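Workshop notebook, October, morning
Washing and drying the cotton stock

Paora Katene asked me to write down how we treat the towels before they go to the dye bath, so I make the entry today while I still remember the details. 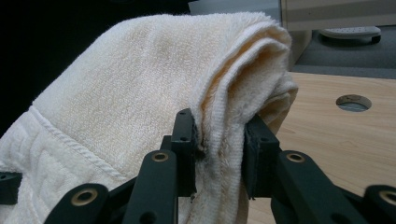
The stock from Semness comes with a finish on it, and the dye does not like this finish. Last month we dyed one batch without washing and the color stayed pale in the loops and strong at the base. For this reason I now wash everything 2 times, with Podoven soda in the first wash only. The second wash is plain water.

Weights: the small trial piece is 300 g dry. The full load from McPhee was 3,510 g on the big scale, with the bag taken off. I wrote 3,150 at first, please correct it if you copied from my sheet.

Drying is still my problem. In the cabinet the pile becomes stiff, on the line it needs the whole night. I tried 17 minutes in the cabinet and then the line, and the hand feel was better, but the hems were still damp when I came at 7:40.

Small gray marks on terry do not always go away in the wash. I rub them with a little soap before, never with the brush, it pulls out the loops.

To do: ask Nerketti for the softer soap. Clean the filter. Paora wants a swatch of each shade in the blue folder, I have cut only the ivory.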